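How we taught our robot to pick things up

My name's Divya Iyengar and I build robots in a shared workshop, which is a big room full of tools that lots of people use. Ours is called Jornel and it always smells of toast (the kettle corner has a toaster, and Győző is always hungry).

Last November Győző and I started building a robot that could tidy a table. I thought the arm would be the hard bit. Nope! The arm went together in a fortnight. The hard bit was explaining to it how to pick something up.

Try it yourself. Grab a sock. Did you think about where each finger went? Of course you didn't, your hand just sort of knows. A robot hand doesn't know anything at all, so somebody has to show it, and the way we do it is to hold the robot's fingers ourselves. We call them grippers. They have two fingers each and you hold one in each hand, a bit like having crab claws, and then you do the job while the computer remembers how the claws moved.

Squashy things are the best practice, and also the most annoying. A wooden block stays the same shape when you squeeze it. A padded ring squishes, and a plastic bag crumples up any way it likes, so you have to go gently and watch what you're doing.

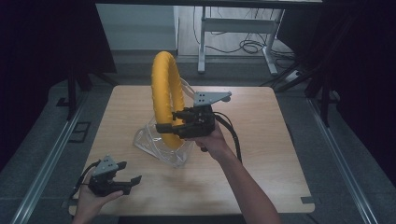
Why can't you just type in the instructions?
You can for easy jobs, like moving a block from one spot to another. For soft things you'd need a new instruction for every squish and wrinkle, and you'd be typing until you were very old. Showing the robot lots of goes is much quicker.

And I do mean lots. We did 200 goes at our first job, and the robot still dropped things on the floor. By 600 it was getting pretty good! My arms ached and Győző had eaten a whole loaf.

If you want to have a go at home, borrow two pairs of kitchen tongs (ask first) and try putting a rolled-up jumper into a carrier bag. No fingers allowed! My best time is 187 seconds, and I dropped it twice.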